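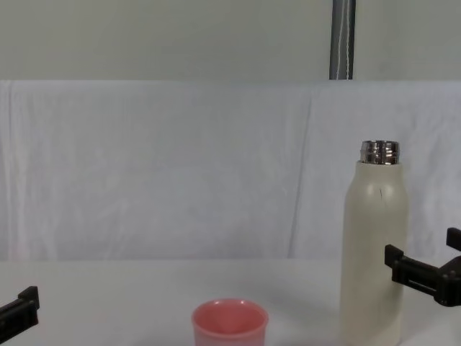
Candle Wax on Altar Linens and Brass

Wax should be fully hard before any removal is attempted. Small linens can go into a freezer in a clean plastic bag for an hour. Larger altar cloths are laid flat and the wax chilled with ice, also bagged, so that meltwater does not reach the fabric.

Lift the hardened wax with a dull table knife or the edge of an old plastic card. Work from the outside of the spill toward the center. Do not flex embroidered areas to crack the wax; metallic thread breaks before the wax does.

Residue in plain linen

1. Place the cloth between two layers of plain white paper towel. Printed towels transfer dye.
2. Press with a warm iron, no steam, starting on the lowest setting.
3. Move to a clean section of towel each time the wax shows through.
4. Stop when two consecutive sections stay clean.

Colored wax, particularly the purple and rose used in Advent, leaves dye after the wax itself is gone. Dab with rubbing alcohol on a cotton swab, after testing on the underside of the hem. Launder afterward in warm water with a mild detergent. No chlorine bleach, no fabric softener. Softener reduces absorbency, a defect in a purificator.

Linens that have touched consecrated wine are rinsed first in water poured into the sacrarium or onto the ground, according to the custom of the parish. Laundering follows the rinse. At Bavari we keep a separate bowl for this and mark it on the base.

Brass followers and candlesticks

Check for lacquer before doing anything else. Lacquered brass is washed in lukewarm water and dried, and gets no polish. Unlacquered brass can stand in hot tap water until the wax softens, then be wiped with a soft cloth. Do not immerse a weighted base; the filling takes up water and corrodes the stick from inside. Do not scrape with steel.

Glass followers crack if moved from cold to hot water. Raise the temperature in stages.

Storage

Roll fair linens on a cardboard tube covered with acid-free tissue. Folded linens develop permanent creases, and the fibers split along them. Starch is left out of anything stored for more than a season, as it attracts silverfish.

Mamta Grewal asks whether the iron step works on beeswax. It does, but more slowly. Allow up to 6 changes of towel for a spill the size of a coin.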